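Pusham tabletop code

The Pusham tabletop code (often just "the Pusham code") is a set of good-practice rules for collecting handling data with hand-held grippers on ordinary household tables. First drafted at Pusham, later taken up by Skarkico and the Lustley group. Voluntary – no certificate, no inspection. Current text has 28 rules in 4 parts: table, tool, people, records.

Background

Early sessions at Pusham had no shared rules. Tables were tidied between takes, objects moved by whoever was nearest, and recordings from two sites could not be compared. The first draft ran to 50 rules and was widely ignored. Lustley cut it down over one winter, mostly by merging the lighting rules, and the shorter version came into use in June.

The table

Part 1 says the table should look lived in. Household items stay where they are, background included. Glass is allowed but kept to the back or side, clear of the working area. Batteries and adapters allowed too, if not damaged. Medicines may stay on the table only in closed packaging. 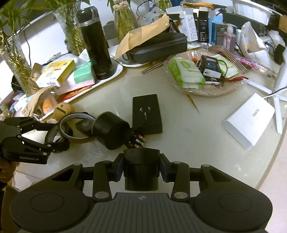

Two hand-held grippers at a round table, with tape, a power adapter and a small wooden figurine.

Rule 6 deals with two tools at one table. Each operator keeps to one side, and the tips must not cross unless the task asks for it. Skarkico adds a spoken "mine" before any reach into the middle. Not in the code itself, but commonly followed.

The tool

Fingers fully open before the first approach. Pads wiped at the start of a session and again after anything sticky. Pivots checked for play by hand. A gripper that has been dropped is set aside untill checked, even if it seems fine.

Soft and rubbery items have their own rule (rule 14): approach slowly, close once, no second squeeze. Attached clips, rings and cords count as part of the object and must not be tucked away beforehand.

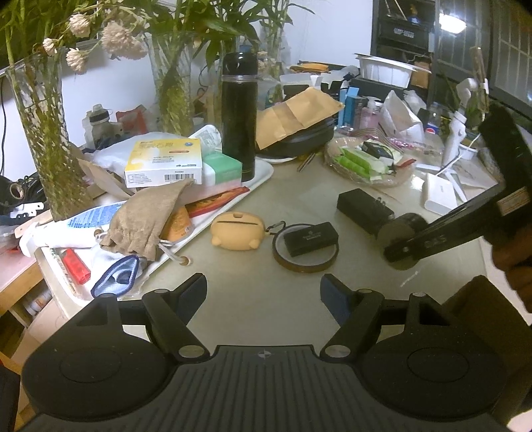
Open fingers facing a yellow-orange earphone case with a small black carabiner attached.

People

Hands may be in view. Faces should not be, and Part 3 asks for papers with names or addresses to be turned over before starting. Breaks are left to the operator – an earlier fixed limit was dropped after complaints about sore wrists in the second half of long sessions. Anyone at the table can call a stop.

Records

One line per take: object, tool, result. Failed grasps are kept and marked as failed. The Du log sheet is the usual form, although its column for "surface" is often left blank. In a trial of 297 takes at Lustley, most rejected entrys were down to missing object names, and rule 25 now requires the name to be written before the take starts.

Criticism

The phrase "lived in" has never been defined. Some sites read it as a few cups, others as a full table. Lustley has asked for a lower limit on the number of objects, Pusham is against. A change to rule 6 to cover three tools is still in draft.

See also: Du log sheet; Skarkico handling notes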